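Wuvel Film Notes

A set of 773 short film reviews, collected from the Plarnholm film club in Vernport and put into one table. Last updated 2018-07-19.

What is in it

Each row is one review of one film. The columns are title, year of release, reviewer initials, score, review text and spoiler flag. Scores run from 0 to 4, in whole steps. Reviews are in English and were typed up from the club's newsletter, with spelling left as printed.

Superhero films and other big studio releases make up roughly a third of the rows. The rest is a mix of older thrillers, family films and whatever the Ebihara cinema had on that month.

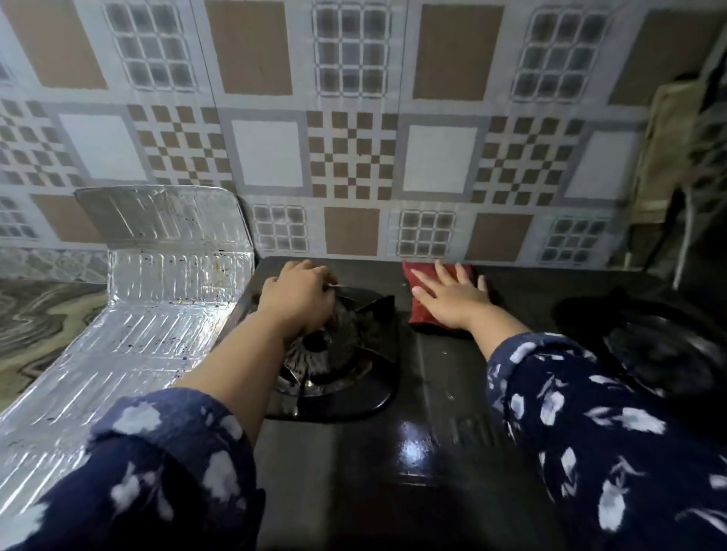 Esperanza Pruitt wrote in to say that the spoiler flag is too generous, and that several reviews marked as safe give away the ending in the first line. Her corrections went in with the March update. Reviews of sequels are still patchy, as many of them assume the reader has seen the earlier film.

Known problems

Three reviewers wrote most of the early text, so their tastes carry a lot of weight – one of them never gave a musical more than 1. Remakes that share a title should be matched on year as well. Blank scores mean the reviewer left before the end.

Use

Free for teaching and private study. Please keep the initials as they are and do not try to match them to club members. Send corrections with the row number and the film title.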